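Skekitz Restroom Arm - rental and purchase
Updated 28 May 2023

Single-arm bathroom unit for small hotels, guesthouses, clinics. Comes on its own column, rolls through a standard door. Sold and serviced out of our Dundorby shop. Current stock is the second version - new wrist, same column, quieter fan.

What it does

Lifts and lowers lids and seats. Wipes the rim, the seat, the tank top. Picks up dropped paper and puts it in the can. Runs a brush if the brush stands where it can reach. Does not mop. Does not do mirrors (we get asked alot).

Teaching takes one person and one bathroom. You walk the arm through the job by hand, save it, run it back slow, fix what needs fixing. Most customers have a working lid routine before lunch. Full clean takes longer, plan on a second visit.

The lid

Hardest part for the old version, which pushed lids up from below and hoped. The new fingers close on the rim and stay on it until the lid is all the way up. Grip force is set in the menu, 8 levels. Use level 4 for ordinary plastic lids, lower for anything thin. Soft-close lids need the slow profile or the arm will fight the hinge.

The black gripper holds the lid by its upper left rim, right at the little white bumper, with the seat ring still down on the bowl. Tight bathroom, glass shower on the other side, and the column stands over on the left.

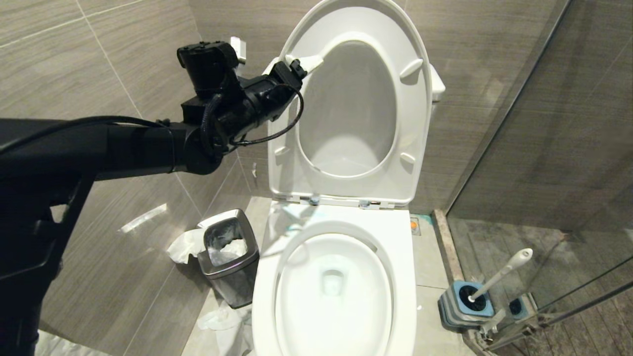
What's in the box

Arm and column, assembled
Wrist and gripper, fitted
Wrist cable, plus one spare
Finger pads, 8 pairs
Splash sleeve for the wrist
Charger and wall lead
Teaching handle
Printed quick guide (full manual is a download)

Room requirements

Level floor, tile or vinyl. Door 29 inches or wider. Raised shower thresholds are fine as long as the column doesn't have to cross one. Clear loose towels and mats before starting, the wheels catch on them. Glossy tile can throw off the camera under a bright lamp - switch the lamp off or turn on glare mode.

Pads and cleaning

Wipe pads with the disinfectant you already use, no bleach over the strength on the label. Change pads when the ribs go flat. Uchida pads fit and so do ours, don't mix the two on one gripper. Keep the cable loop under the wrist free, do not tape it down, the wrist needs the slack to turn.

Ordering

Rental is by the month, minimum two. Purchase includes setup and one teaching visit. Older units can be traded in, ask for a quote. Teva software plan is optional, adds remote restarts and saved routines accross several rooms.

Next batch ships in September. Orders go out in the order recieved, deposit holds your place.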